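Reviews > Robotics > Hand Tools and Grippers

Sorden hand-held gripper: one month of teaching by hand

by Celeste Saavedra

I bought the Sorden in October for our small workshop, Stundatmont. We wanted to show a robot how to pick up ordinary packages without driving the arm by remote control. I did that before with the Lorumine joystick set, and it was slow for me and hard for my wrists. With the Sorden you hold the gripper in your own hand, you do the task, and the camera on it records what the gripper sees.

The first evening I only practiced. The handle is well balanced and the trigger is soft, so a beginner can close the fingers gently.

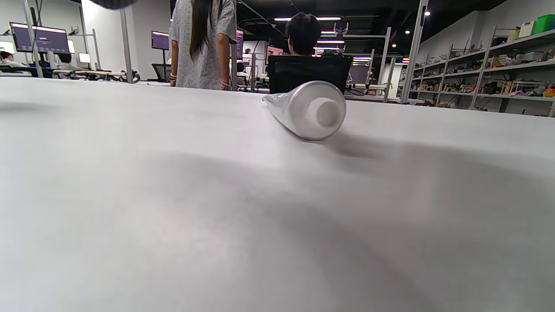
After 30 minutes I felt the weight in my thumb, and I would like a thicker grip. A colleague with bigger hands had no complaint about this.

Recording is simple. One press starts, one press stops, and a short sound tells you that the file is saved. In my first set I made 60 demonstrations and had to throw away 21, mostly my own fault. I moved too fast at the start, and the tracking does not like that. The manual mentions it only on the last page, in very small letters.

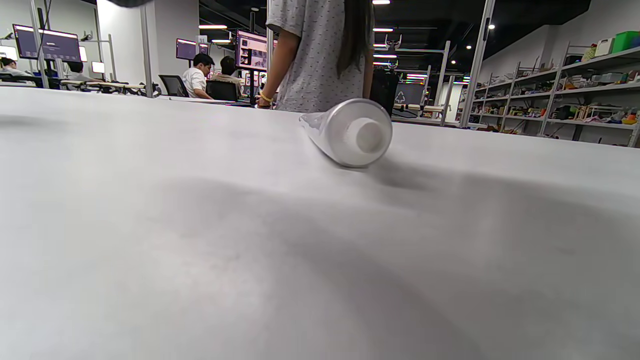 I advise you to begin each demonstration a little away from the object and come to it calmly. Also change the starting side often. My first set was too similar, and the robot learned to come only from one direction.

Clear plastic was the part I worried about. To my eyes the edges of a bottle are weak in the video, but the cap is easy to find.

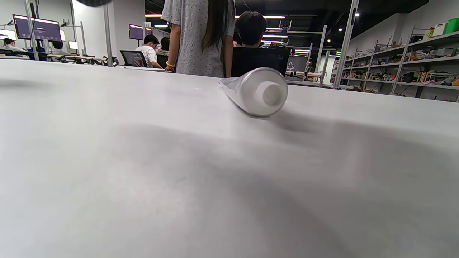 I cannot say yet if this is enough for every kind of bottle. For our robot it was good after I recorded the full 100 demonstrations, and not so good before that.

The finger pads are black and rubbery, with a fine dimpled pattern. They hold cardboard better than I expected. With a wide box you must think about where you put them, and I needed several tries to find an angle that was comfortable for my elbow.
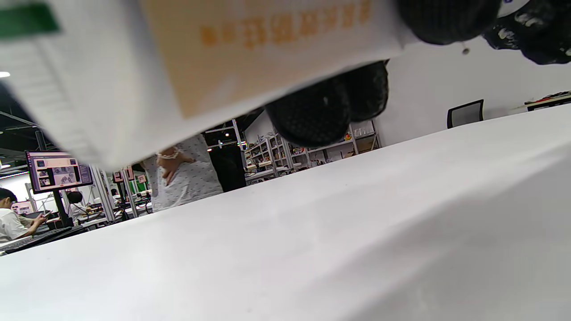
What I would change

- A thicker handle, or a sleeve that can be added.
- The warning about fast movement on page one.
- A battery light that can be seen from above. Now I must turn the tool to check it.

I ordered from Barrientos and the parcel came well packed, but the spare pads were missing and I waited two weeks for them. I keep the joystick set for tasks where a hand should not go near. For table work I use the Sorden every day.

Filed under: grippers, teaching by demonstration, workshop

We use cookies to remember your settings. Accept | Read more

Contact | Back to top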